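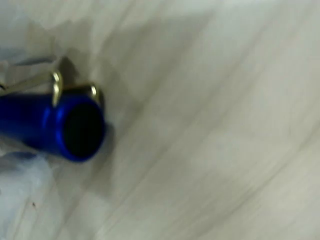
4. Unpacking and first fitting

Open the bag over a table and keep the small fittings together. Part numbers are on the Jarnier packing slip.

1. Check the coloured finish for scratches before you remove anything else.
2. Turn each loop by hand. It should move without grinding.
3. Look into the open end and clear out any packing dust with a dry cloth.
4. Slide the insert in until it stops - do not force it.
5. Tighten the collar a quarter turn.

Note: Loops are sold in pairs. To replace one, order kit 1543.

Caution: Do not use solvent or abrasive cleaner on the coloured finish. Keep small fittings away from children.

Keep the bag for storage. If the insert still sticks at step 4, go to section 23.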